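Home | Workshop | Storage | Repairs | News | Contact

Filed under: Press notices, Small parts

JAKHAM REPAIR ROOM DROPS THE JAM JARS AND TRIES DRAWERS, WITH RESERVATIONS

The Jakham repair room is to sort its loose screws into clear-fronted drawers from January, after a long argument about whether drawers do any good at all. The change covers the small metal fixings left over from mending lamps, radios, toys and the odd sewing machine. It does not cover nails, which stay in their tin.

We have put out notices like this before. Readers with long memories will recall the hanging pouches, the magnetic strip and the labelled envelopes, each of which was announced as the answer and each of which ended up in the cupboard under the stairs. So this one is worded with more care. We are changing where the screws go. We make no claim that people will put them there.

The first cabinet is a yellow plastic one with see-through drawers in several widths, narrow on the left and wide on the right. It came second-hand from the closing-down sale at Chowdhury, the ironmonger's on the corner, and it sits on the white table where most of the sorting is done.

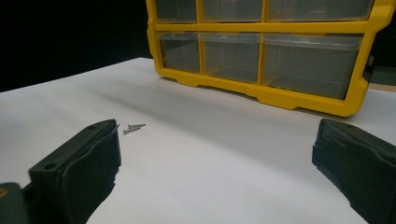

Dalia Kļaviņa, who runs the Saturday bench, was against buying anything. Her view is that storage is mostly bought by people who would like to feel they have already tidied up.

"I have seen beautiful cabinets full of rubbish," she said. "If you put a bent screw in a clean drawer you have a bent screw in a clean drawer. Throw it out first, then talk to me about drawers."

Her condition for agreeing was a cull. Before anything is filed, the contents of the old jars will be tipped out and gone through by hand. Screws with chewed heads go for scrap. So do those with rust in the thread, and any that match nothing anyone is likely to bring in. We own 21 jars, and Dalia's guess is that most of what is in them should have gone years ago.

Ott Lill, who looks after buying, argued the other side. He points out that a jar has to be emptied on to the table before you can find what you want, and that this is how screws get on to the floor. With a clear front you can at least tell a full drawer from an empty one without opening it. He concedes that you cannot tell a machine screw from a wood screw that way if the plastic is smoky, and that labels will be needed.

There was also a proposal to buy a matching set from Nekatix, with foam inserts and a printed chart. We looked at the leaflet. It promised an end to lost parts, and we could find nothing in it to explain how. We declined. A further offer, to list every fixing on a computer using a program called Plumis, was tried for 2 evenings and dropped when it became plain that typing in a washer takes longer than finding one. 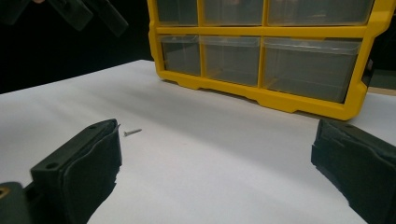 Reading time: 4 minutes

The rules for the trial are short. Narrow drawers are for the smallest screws, one size to a drawer. Medium drawers are for the sizes we use most. Wide drawers are for brackets, springs and longer bolts, and there will be no drawer marked "Misc". Ott wanted one. Dalia told him that the jars were already marked "Misc", in effect, all of them.

Anything found lying on the table at closing time goes back in its drawer that same evening. If you can't tell which drawer, put it in the saucer by the kettle and Dalia will deal with it. Please don't guess — a wrong screw in the right-looking drawer is worse than one in the saucer, as anybody who has stripped a brass hinge will know.

We will judge the cabinet by a dull test. At the end of the trial, Ott will pick 20 fixings from a list and somebody who was not involved in the sorting will be asked to find them. The same thing was done with the jars before the decision was made, and the result was poor enough that we would sooner not print it. If the drawers do no better, the cabinet will be sold on and we will say so on this page.

We have also been asked if a bigger cabinet will follow. A supplier wrote to offer a wall unit that holds 1,000 parts. We do not have a wall free, and we are not sure we have 1,000 parts worth keeping.

Offers of spare labels are welcome, as are small tweezers. We cannot take any more jars.

Press queries to Ott Lill at the Jakham repair room, during opening hours.

Comments (3)

mossbank
We had drawers like these in the school lab. Fine until someone pulls one right out and drops it. Do they have a stop at the back?

Ott L.
Mossbank, I'll check. Good point, and I should have asked before paying.

Pru in the flat above
I give it until Easter. Happy to be the one who looks for the screws though, put my name down.

Previous | Next | Back to news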